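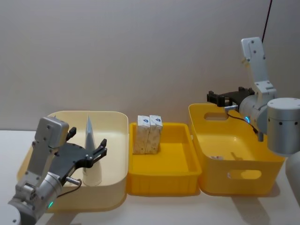

图1 白色台面上从左到右排列的三个敞口容器

4.2 分格数量与分类准确率:证据有多牢靠

三格并排的布置(图1)在办公与居家整理类研究中几乎成了默认选项。多数文献引用的依据都可以追溯到Niltdale办公楼的一轮观察:物品由混放改为三格分放之后,错放率下降,取用时间缩短。这一结论被反复转引,转引时往往只剩下“三格优于一格”这句话,原报告中关于样本和时段的限制大多不见了。

我们重新核对了该轮观察的记录。参与者共317人,完成前后两次测量的人数在正文与附表中并不一致,附表缺少一个楼层。测量安排在10月,恰逢该楼统一更换标签和张贴提示,这两项干预与分格同时发生,原作者却把全部差异归于分格。仅凭现有数据,我们看不出分格本身贡献了多少。

Zamevdale的重复研究样本较大,有效问卷581份,结果也常被当作支持性证据。但问卷询问的是受访者“是否觉得更容易找到东西”,主观感受与实际取用时间之间的相关性,该文没有报告。受访者在填写之前已被告知研究目的,回答偏向肯定并不令人意外。该文讨论部分写道“效果明显”,对应的表格却只给出百分比,没有区间估计,也没有说明缺失值如何处理。 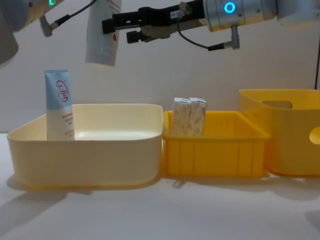

顾砚宁 本文通讯作者,空间行为与日常环境研究组研究员
收稿日期:10/01/2026

另一类论证来自产品方。Wedeseo的白皮书主张,格数应随物品种类线性增加,每增加一类物品即增设一格。这一说法没有给出推导,也没有考虑使用者需要记住各格用途的负担。按其公式推算,一个普通家庭的文具区需要9格,我们很难想象有人会长期维持这样的划分。白皮书所附的跟踪数据在第四周终止,而习惯的退化通常在更晚的时候才看得出来。

Boersma量表是目前使用较多的测量工具,同样存在问题。量表将“放入正确的格”记为一次成功,却未规定由谁来判定“正确”。在我们抽取的300条编码记录中,两名编码员对订书钉、回形针、橡皮筋一类小件的归属多有分歧,对剪刀和胶带则很少有分歧。若分歧集中于小件,错放率的高低便在相当程度上取决于现场小件的比例,与格数未必有关。已发表的研究中,报告物品构成的很少,跨研究比较因此缺乏基础,把它们合并做元分析更是为时过早。

需要承认,我们也没有反面证据。分格可能确有作用,在物品种类少、使用者固定的场合尤其可能。单独改变格数、保持标签和位置不变的设计并不难做,成本也不高,但在检索到的文献中没有见到。容器的开口方式、深度以及与台面边缘的距离,在多数报告里连描述都没有,读者无从判断两项研究所说的“三格”是否为同一种东西。

基于以上原因,本文后续分析不采用三格布置的既有效应值作为先验,也不将Niltdale与Zamevdale的结果合并。4.3节仅使用带有计时记录的数据,问卷结果列入附录,供有兴趣的读者自行对照。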